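Kitchen list, Evier Street house
July 17, 2018
Posted by the Tuesday dishes person

Hello everybody,

I'm finally getting around to answering the message about the breakfast things, and I'm sorry it took me so long. We had family staying, and then the refrigerator needed defrosting, and then I kept starting this and wandering off to look at a cupboard. I'm quoting the part I'm answering so that people who joined in May can follow along.

> Could we please agree on what lives on the white
> table and what goes back on a shelf? I came down
> on Sunday and there was hardly room to put a
> plate. I don't mind things being left out if
> somebody is using them, but I never know what I'm
> allowed to move. Also, is the ketchup meant to be
> in the refrigerator or not? I have found it in
> both places and I would like to stop hunting.
> And are the colored mugs for everyone? I have
> been drinking out of a jar.

First of all, please stop drinking out of a jar! The mugs are for everyone and always have been. A few of them came from my old apartment on Karabulut Lane and I'd be delighted to see them used. The only one I'd ask you to leave alone is the brown one with the chip, which is holding my seedlings on the windowsill and has soil in it.

As for the table, I had a good long think about it while I was drying up. I grew up in a house where everything stayed out all day, the jam and the butter and the sugar bowl with a saucer on top, so I suspect I'm one of the worst offenders. I like a table that looks as if somebody is about to sit down at it. But I do see that it's hard on whoever comes down at 7 and wants a clear corner for their toast, and I'm willing to mend my ways.

What I'd suggest is below. Please write back if any of it sounds bossy. It's meant kindly.

1. Plates and cups. If it's clean, anybody may put it away. If it's dirty, anybody may carry it to the sink, and the person who used it washes it by bedtime. The plates stack on the lower shelf, and the mugs go on the one above with their handles facing out.

2. Ketchup and other bottles. You can lay a bottle on a plate while you clear a space, and I do it myself, but please don't let that become its permanent home. I vote for the refrigerator door, next to the Nulta mustard. The same goes for small bits of food. A strawberry left beside a plate gets squashed under somebody's elbow sooner or later, and it's usually mine. 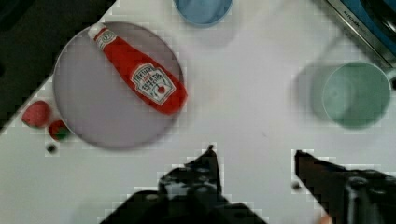 3. The corner by the outlet. The toaster and the Cilteo kettle can stay where they are, as they're both a nuisance to carry. Do empty the crumb tray now and then. I did it last week and could have fed every sparrow on the street.

4. Wiping down. A damp cloth after breakfast and another after supper is plenty. The blue cloths are for the table and the striped ones are for the floor, and I would be so grateful if they could stop trading places.

I also have 5 spare hooks in a drawer if anyone wants to hang mugs under the shelf. I'd need someone taller than me to hold the drill.

There's rhubarb in the blue bowl, already stewed, so do help yourselves.

Warmly,
Your neighbor from the top floor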